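Why the Doors Stick in Honaddale Hall
Term project report, Building Materials
1/21/23

Background

Honaddale Hall opened in 1929 and its doors have been sticking for most of the time since. Our group of 4 chose it because it is next to the cafeteria. The question was whether the trouble comes from damp air, bad hinges, or, as the front desk believes, students.

What wood does

Wood takes in moisture from the air and swells, mostly across the grain and hardly at all along it. A door that closes in January can need a shoulder in September. The old answer is frame and panel construction: a stiff outer frame with a thinner panel set into a groove, left unglued so it can grow and shrink without pushing the frame apart. 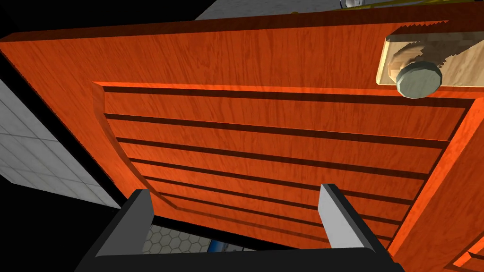 Method

We checked 70 doors, twice each, once in September and once after the heat came on. Each door got a score from "closes" to "closes if you mean it." We measured humidity with a Gerix meter that we dropped on the second day. It kept giving numbers, and we kept writing them down.

Results

Doors near the showers stuck the most. Painted doors did worse than we expected, until we looked at the top edges and found that whoever painted them had stopped where people stop looking. Bare edges let the damp straight in.

Cost

Sealing the top and bottom edges with Verbruggen varnish would come to $384 for the building. The front desk has asked for a sign instead.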